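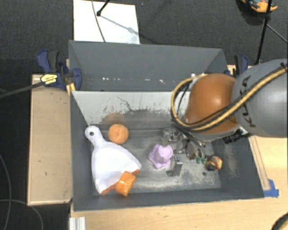

Mixed items in a clamped grey bin, with a KUKA arm reaching in from the right.

Bin picking at home and on the bench: what a machine can be trusted with

Filed under: Workshop, Tidying

Emptying a box of mixed things is a chore most people do without looking. For an arm with a two-finger gripper it is still one of the harder jobs. The tips below are for readers who have access to a small arm, in a college workshop or a shared unit, and want to know which sorting jobs are worth handing over in the meantime.

Shape first, weight second

Round things are easy to see and awkward to hold. A ball gives two small contact points and rolls when one finger arrives early. Close slowly, and aim the fingers at the widest part. If the ball lies near the back edge, approach from the front so that the wall acts as a stop.

Flat things are the reverse. A dustpan lying on its base offers very little to grip except the handle, and a handle resting near a wall may leave no room for the second finger. Stand dustpans on edge when loading the bin, or leave them out and hang them up by the hole. A hook takes two seconds and needs no programming.

Small pieces lying side by side are often read as one object. Spread them by hand before a run. Anything narrower than 21 mm we no longer put in the mixed bin at all.

Overlaps

Where one object lies across another, take the upper one first. This sounds obvious, but software that ranks targets by size will go for the larger item underneath and drag both. In the Fumano planner the order can be fixed by height. In Didenko's it has to be written in by hand, and the setting is lost when the controller restarts.

The bin itself

– Clamp it on two sides. An unclamped bin creeps each time a finger touches the wall, and after 200 picks every taught position is wrong.
– Use a dull grey or another plain colour. Glossy paint throws highlights that the camera takes for edges.
– Scratches and rust marks matter more than people expect. A dark branching scratch on a pale panel can be picked up as a cable or a twig. Touch in the worst ones with matt paint.
– A sloping panel brings things back towards the middle. Without one, small items collect in the corners, where a finger with an angled foot may not fit.
– Mark the bin position on the bench with tape and a strip of wood, so it can be put back after cleaning.

Hoses and cables

Leave a generous loop round the wrist joint. A hose that is tight at full reach will pull the arm off its line by a few millimetres, enough to miss a small part. Check the ties every November, or whenever the workshop heating goes on, as the cheaper sleeving stiffens and cracks.

How well does it do?

Nives Sartori kept a log over one winter on a bench arm with a Millar gripper: 3,385 attempted picks from a bin of household oddments. Hard, chunky objects with a neck or a raised part were the most reliable. Soft, flat and thin ones were poor, and a person was called to clear the bin 29 times. Her arm was slower than a ten-year-old throughout, though it did carry on past nine in the evening.

Worth handing over now: sorting one known type of part from a clamped bin, moving toys of a similar size from box to shelf, repeated loading where the position is fixed.

Still quicker by hand: the kitchen drawer, anything with string, anything wet, anything under something else.

Presia sell a suction cup that can be fitted beside the fingers and helps with flat lids. It does nothing for ribbed or perforated surfaces, where the seal leaks. Fit the cup on the side away from the hose, and reset the tool offset afterwards.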